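Boraswood Stops Home Arm Software Release After Gripper Fault

Butbridge, Sat 12 June. Boraswood informs its customers and partners that version 4 of the control software for its household robot arm is stopped until further notice. The reason is a fault in the gripper control, found by our test team in simulation. No person was hurt and no customer has received this version.

The fault concerns the moment when the arm holds a long, thin object, such as a kitchen utensil, over a bowl. In 18 of 161 simulated runs in our living-room test, the gripper did not keep its force after a stop command. The fingers opened and the object was released. A stop command must never open the gripper, and we treat this as a safety matter.
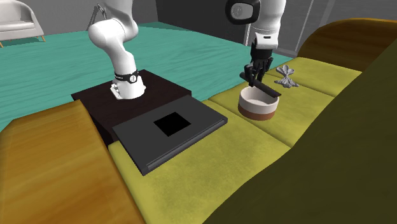
Our engineers in Kiltstead have found the cause in a timer, which was changed last November. When two commands arrived very close together, the timer started again from zero and the holding force was lost. A correction is written and is now under test. The same test will be repeated on real arms at our Greenwood site before any release.

Customers who use version 3 do not need to do anything. This version has the older timer and did not show the fault in the same test. Partners who received an early copy of version 4 are asked to remove it and to confirm this to us in writing.

Boraswood regrets the delay. A new release date will be announced when the tests in Greenwood are finished.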